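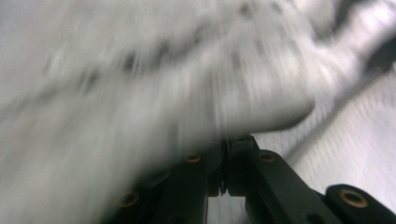
Comparing Two Hand-Held Grippers for Cloth Handling
Project report, second-year mechatronics, Hedham

1. What we were asked to do

The department bought a Jikex hand-held gripper last year, and the product page says it handles "soft goods with ease." Our supervisor did not believe this and neither did we. The project was to run it on cloth against the older Anora gripper the lab already had, using the same operators, the same table and the same camera, and to say which one should be used for the towel-folding recordings planned for the fall.

Both are held in the hand and worked by a trigger. Both carry a small camera looking down past the jaws, so whatever the operator does is recorded from the gripper's own point of view. The Jikex has jointed plastic links with brass-colored bushings at the pivots. The Anora has two straight jaws on a slide, and looks like something out of a kitchen drawer.

We started out expecting a clear winner. We did not get one, and we think the reasons are more useful than the scores.

2. Setup

The task was simple on paper. A piece of white cloth is dropped on the table, the operator picks it up by any edge, lifts it clear, moves it to the other side and lays it down without letting go early. A try counted as a success if the cloth went down in one piece of motion with no second grab. We wrote that rule before the first session and changed it once, after an argument over whether a slip that is caught halfway counts as a second grab. We decided it does. The first session was thrown out and repeated under the new rule.

We ran 200 scored tries, split evenly between the two grippers. Another 33 were recorded but not scored, mostly because the cloth had been dropped off the table or someone forgot to start the log, so the full set is 233 recordings. Six people took turns. None of them had used either gripper before May, apart from one who had used the Anora for an earlier class, and that is a weakness in our numbers that we come back to in section 5.

The recordings were sorted with Wan, the small labeling program the lab uses. It did the job. It also crashed whenever two people opened the same folder, and we lost an afternoon to that.

3. Results

Jikex: 71 successes out of 100.
Anora: 68 out of 100.

We do not think a gap of three means anything. If you shuffle which operator went first you can get a bigger gap than that. Anyone who wants to quote our report as proof that the Jikex is better on cloth should please read this paragraph again.

The failures are more interesting because they were different in kind. With the Anora, most failures happened at the pick. The straight jaws pushed the cloth along the table and closed on nothing. Once it had hold of an edge, it rarely let go. With the Jikex, picking was easier, since the linked fingers come in low and scoop a little, but the grip then slipped during the move. We counted 16 tries where the cloth slid out of the Jikex after it was well clear of the table. The Anora had four of those.

We tried to make the slipping better by sticking thin rubber strips on the Jikex fingertips. This seemed to help for one session. In the next session one strip had peeled at the corner and was catching on the hem, which made the cloth hard to release. We took the strips off and did not score any of those tries.

4. The camera problem

This part was not in the original plan, and it ended up taking most of our time.

When we went back through the Jikex recordings we found that many frames were of little use to anyone who wants to know where the cloth is being held. During a fast move the cloth smears into pale streaks. In one frame we looked at for a long time, there is a band of darker gray spots across the white cloth, and none of us can say from the frame whether they are printed on it, stitched, or only shadows in the creases. The cloth also bulges over the hinge and the top of the left link, so the view of the mechanism on that side is partly lost. The bushings, on the other hand, are easy to pick out against the dark plastic, which is nice if you are studying bushings.

The Anora footage blurs too. Its camera sits farther back, so the cloth fills less of the view and you can usually find an edge. The price is that the jaw tips are small and it is hard to tell a good grip from a bad one.

We tried three fixes on the Jikex:

Shorter exposure. The blur got better and the picture got dark. Under the lab's ceiling lights it was too dark to label. A desk lamp helped, but it put a bright patch on the white cloth.

Slower operators. We asked people to take twice as long over the move. The frames improved. The motions also stopped looking like how a person handles cloth, and we doubt a policy trained on them would learn anything worth having.

A colored cloth. Edges were easier to see against the table. This is cheating if the final job is white towels.

5. What we do not trust in our own work

The operator who already knew the Anora had the best Anora score by a good margin. Take that person out and the Anora falls further behind, but then we have five people and even less reason to believe anything.

We used one cloth type for all scored tries. A stiff napkin or a heavy bath towel could easily reverse the order.

We judged success by eye, and the judge could see which gripper was in use.

6. Recommendation

Do not buy a second Jikex yet. Use the one we have for picking tests, keep the Anora for anything that needs a long carry, and sort out the lighting before recording a large set with either. The mount for a second camera, looking at the table from the side, is drawn up but not printed. The drawing is in the project folder with the score sheets.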